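Chapter 7
Borrowed Trouble: Testing a Policy in a Simulator You Built Yourself

Every group that trains robots sooner or later builds a simulator, and every group that builds a simulator sooner or later believes it. The first step is engineering. The second is a kind of homesickness, in which the researcher would like to live in the place where the floor is flat and the cables never snag. This chapter is about the second step and how to delay it.

We take as our running case the Clorncombe sorting study, in which a two-finger arm had to pick up small color-banded blocks and set them on a pegged board. The task sounds like something to hand a toddler on a long car ride. The policy controlling the arm saw only what a camera at the wrist saw, plus the position of its own joints. It was trained and scored in a simulated cell built with Metus, the group's in-house renderer, and then compared with runs on the physical bench. The first version of the study reported that the policy did very well in simulation. The second version, dated September 18, 2018, is longer and a good deal less cheerful.

7.1 What the score was measuring

The group ran 2,819 simulated episodes, each capped at 60 seconds. An episode counted as a success if the block ended inside a target region on the board. You may already see the trouble. A block can be inside a region while lying on its side, leaning on a peg, or resting on top of another block with no plan for its future. The success test accepted all of these with perfect manners.

When the test was rewritten to ask for a seated, upright block, the score dropped so far that the group spent most of August looking for a bug in the new test. They found 2, both in the old one.

The lesson is dull and will be repeated until the end of the book: write down what success means before you see any results, and have it read by a person who would enjoy finding a hole in it.

7.2 Varying what does not matter

A policy trained under one set of lights learns the lights. It has no way of knowing that the bright corner of the table is not part of the job. The usual cure is to vary the appearance of everything that should be ignored, such as surface texture, lamp position, and the shadows of the surrounding structure, while the task stays put. The method goes by the name of domain randomization, and its practitioners can be recognized by their truly ugly tabletops.

The Clorncombe group used 3 texture families and let the lighting wander. They also looked at the rendered views by eye before training, a habit we recommend strongly and see rarely. A wrist view is an awkward thing to judge from a table of settings. Much of it is gripper, and what remains may be shadow.

Figure 7.1. Rendered views from the study, fingers open in the first three.

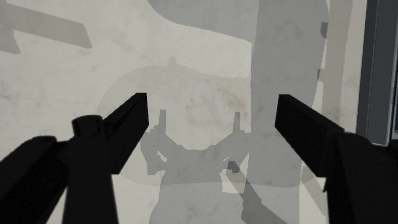
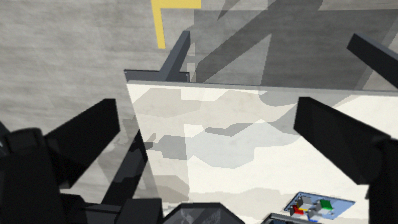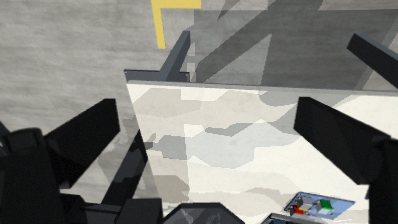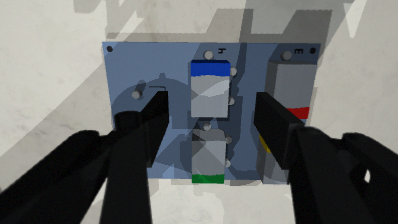 How much variation is enough? The literature gives two answers, which are "more" and "less than that." Too little, and the policy memorizes the cell. Too much, and it spends its training learning to cope with conditions that no bench will ever offer, at the expense of learning to pick up a block. The Ansari schedule, covered in Section 7.4, starts with mild changes and widens them only when the score stops moving. It is slow and it works better than guessing, though the margin is smaller than its admirers like to say.

A more useful question is which kinds of variation earn their keep. To answer it, remove one kind at a time, retrain, and test on the physical bench. In the Clorncombe runs, taking out the shadow changes hurt badly. Taking out the texture changes hurt a little. Taking out the small random shifts in camera position made almost no difference, which disappointed everyone, as those had been the hardest to code.

7.3 Keeping a bench in the loop

None of this can be settled inside the simulator. A renderer can tell you that a policy survives the changes you thought of. For the others you need a real table, a real arm, and a tolerance for sweeping up blocks. We suggest setting aside bench time before training begins, with the conditions fixed in advance and the results recorded even when they are embarrassing.

The Vultamance protocol, which we follow in the exercises, pairs each bench trial with a simulated trial that has the same starting layout. The two outcomes are then compared pair by pair. Averages alone will hide a great deal: a simulator and a bench can agree on the overall success rate while disagreeing on nearly every individual trial, in which case the simulator has predicted nothing and merely shares the bench's general mood.

Before reading on, make sure you are comfortable with paired comparisons from Chapter 4. Readers who skipped that chapter will find it where they left it.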